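The Last Bus to Enine

Tomoyo Morikawa missed the bus on a Tuesday in October, and because of this she met her aunt's old neighbor again.

He was sitting in the shelter with a paper bag on his knees. It was raining, but not hard.

"The next one is the 165," he said. "It goes to Drultside first. You will be late."

"I am already late, Mr. Furukawa."

He looked at her for a long time. Then he smiled, and she saw that he knew her face but was still searching for the name. She did not help him. When she was small, he had always waited for her to find the right word by herself.

"Your aunt had the blue door," he said at last. "And you broke my window."

"Yuzuki broke it. I only threw the ball to her."

He laughed so much that the bag slipped down, and she caught it. It was warm. He had bought sweet potatoes, too many for one person.
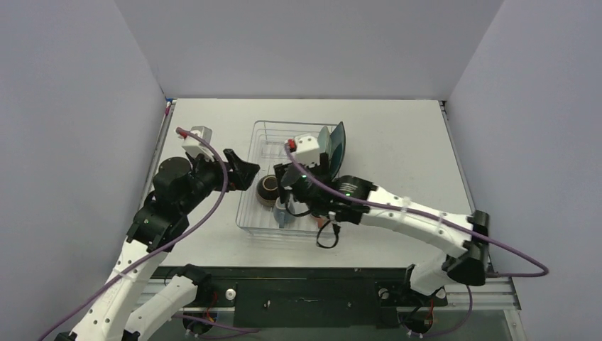
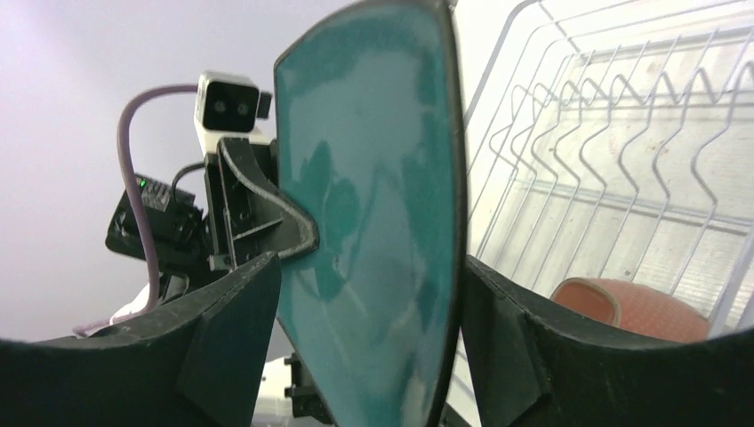 They ate on the bus, in the back seat, with the peel in their hands. He told her that the house was sold and that the new family had painted the door green. She had planned to ask about her aunt's last winter, but now she asked if the plum tree was still there.

"Yes," he said. "It gives nothing, but it is there."

At Drultside he pressed the button, although it was not his stop.

"Come," he said. "From here we can walk."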